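Reviewed in September, after one full planning round. Licence paid for from our own equipment budget.

# Zatetico planning suite: is it worth having before you buy the robot?

Zatetico is a desktop package for testing a mobile manipulator in simulated rooms before money is committed to hardware. It takes a robot model, a room file and a list of tasks, and returns a reach report, a clearance report and a cost sheet. We bought it to settle one question: whether the assisted living flats at Nollside need the long arm or the short one, and what base should go under it.

The two candidates were the Gindel base with its standard arm, and the heavier Ongart unit with a lift column. Both suppliers provide a model file. The Gindel file loaded at the first attempt. The Ongart file had its wheel axes reversed and had to be corrected by hand.

## Installation and licence

A single seat covers one workstation and one named user. Moving a seat to another machine means writing to support, and we waited two working days for a new key. A floating licence exists but the price list shows it only from five seats up.

The installer takes 40 minutes with the room library included. Leave the library out if you intend to build every room yourself. We kept it in, and used the domestic set almost without changes.

## Room library

The domestic set contains 70 rooms. They are furnished, and most have small objects on tables and shelves, so a pick task can be set up quickly. Floor friction, door width and table height can be edited. Wall finish and floor texture can be changed but have no effect on the reach report.

Object quality is uneven. Bottles and pots have usable collision shapes. Thin glass items are poor: the collision hull is a convex wrap, so a narrow stem is treated as a much wider solid and the planner gives it far too much room. Soft items are rigid bodies with a low friction value. Do not use them to judge grasping.

Swivel chairs do not swivel by default. The joint is present in the file and has to be enabled per object.

## Reach and clearance

The reach report is the best part of the package. For each task it gives the proportion of target positions the arm can get to from any legal base position. In our dining room tests the Gindel scored 89 per cent with the chairs where the library puts them. The Ongart did better at the rear of the table but lost several base positions to its larger footprint.

Clearance is reported as a minimum distance along the path. It is accurate against walls and door frames. Against chair bases it is pessimistic, for the same reason as the glass. Zhiqiang Lei, who ran the clearance tests for us, rebuilt four chair bases as separate legs and recovered a usable route on each one. Budget a day for this if your rooms have many chairs.

The report does not include the time taken to move a chair out of the way. You have to enter that as a separate task.

## Cost sheet

The cost sheet is a spreadsheet export with fixed headings: base, arm, gripper, spares, training, service. It cannot be set to show leasing. Service is entered as a yearly figure and multiplied without any allowance for price rises. We now export the raw numbers and do the rest in our own sheet.

Spares are set at 30 per cent of the arm price unless changed. That was too high for one of our candidates and the cell is easy to miss.

## Rendering

Rendering is adequate for planning. Fine texture goes soft, and long straight features on the floor smear into streaks. It would be a weak source of images for training a vision system, and the supplier does not sell it as one. 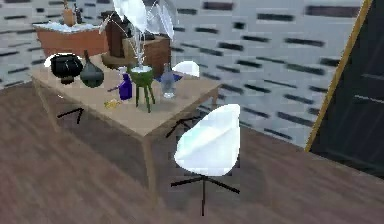
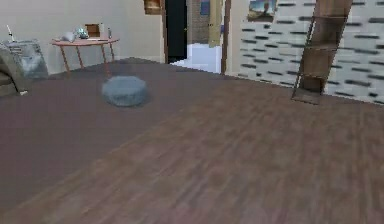
## Verdict

Buy it if you have more than one candidate robot and the rooms are already known. One seat is enough for a small team. The reach report alone changed our order: we had a line in the draft budget for the Ongart lift column, and it has been taken out.

Do not buy it for grasp planning, or for the cost sheet.

**For:** quick room set-up, clear reach report, editable door widths.

**Against:** wrapped collision hulls, slow key transfers, no leasing option, one supplier model file that needed repair.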